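Stop making us log in to eat lunch
Ona Laur
23 Apr 2026

Went to Plokia on my break. Sandwich place, four tables, used to have a chalkboard. Chalkboard's gone. Now there's a square code on the counter and you point your phone at it and it wants an email adress. For soup.

I don't hate phones. I bank on mine, I read on mine. But somewhere since December every small shop in town decided that buying a thing should start with an account. Password, eight characters, one symbol. Then the newsletter. I have 3129 unread emails and I'd bet 400 of them are from places that sold me a coffee once. 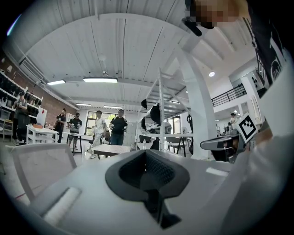
The people who lose out are easy to name. My aunt, who has a flip phone. Kids with no data left. Anyone with a dead battery – so me, most afternoons. A person in a black shirt with a white graphic on it, like the one in the photo, should be able to walk up, point at the rye bread and pay. No profile. No "complete your order" reminder at ten at night.

Owners say it saves time. Does it? I waited 16 minutes last week while the guy ahead of me reset his password. The cook stood there. She could of taken his order and made it twice over.

Aušra Rätsep wrote in here that loyalty apps keep small places alive. Maybe. Ginisora has one and it's optional, you can still use coins, fine by me. Keep the app. Give the discount, send the birthday muffin, whatever. Just leave a menu on the wall and somebody who'll take cash.

Plokia, I'll be back when the chalkboard is.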